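Medicaid Application File Review, Grudgate Office
Checklist with reviewer comments

File: long-term care application, single applicant
Prepared by: Ewurabena Abugri
Reviewed by: Simin Hosseinzadeh
Status: hold until items 3, 6 and 8 are cleared

1. Identity and citizenship
Birth certificate copy, Social Security card, Medicare card front and back. All present.
Comment: The middle name is spelled out on one card and shown as an initial on the other. The county has taken this before without a letter.

2. Income
Social Security award letter for the current year: present.
Pension stub: present.
Comment: Use the gross amount on the form. The draft had the net figure, after the Part B premium came out. Corrected in pencil, needs retyping.

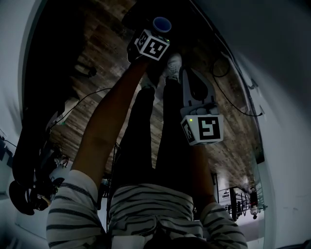 3. Bank statements
Checking: complete through March.
Savings: two pages missing from the January statement.
Comment: The missing pages are probably blank backs, but the caseworker will ask. Ewurabena to request a full copy from the Firnville branch. Every deposit or withdrawal over $2000 needs a note and a receipt. There are 11 of these and nine have notes so far.

4. Gifts and transfers in the look-back period
Client questionnaire signed: yes.
Comment: One check to a grandson for tuition. It counts as a gift even though it went for school. List it with the date and the amount, and do not net it against anything he paid back in cash.

5. Life insurance
Policy copy: present. Current cash value letter: present.
Comment: Face value and cash value were switched on the worksheet. Fixed.

6. Burial arrangements
Contract with Shibata Funeral Home: present, unsigned on page 2.
Comment: Must be irrevocable to be left out of the count. The box is not checked. Call them before Tuesday.

7. Home
Deed: present. Tax bill: present.
Intent to return statement: signed.
Comment: OK. The homeowner's policy renews soon, so ask the daughter for the new page when it arrives. 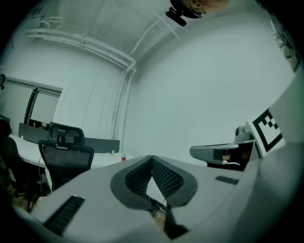 8. Power of attorney
Original seen: no, copy only.
Comment: The copy does not include the gifts rider. If there is no rider, the agent cannot sign the caregiver agreement as drafted. Check the paper file, box 26, before asking the family again.

9. Medical bills
Unpaid pharmacy balance of $210: statement in file.
Comment: Send it with the application and ask for it to be considered for the retroactive months.

10. Copies and mailing
One full set for the county, one for the family, one for us.
Comment: Number the pages by hand before scanning. Keep the fax confirmation with the cover sheet.

Initials on release: S.H. (pending)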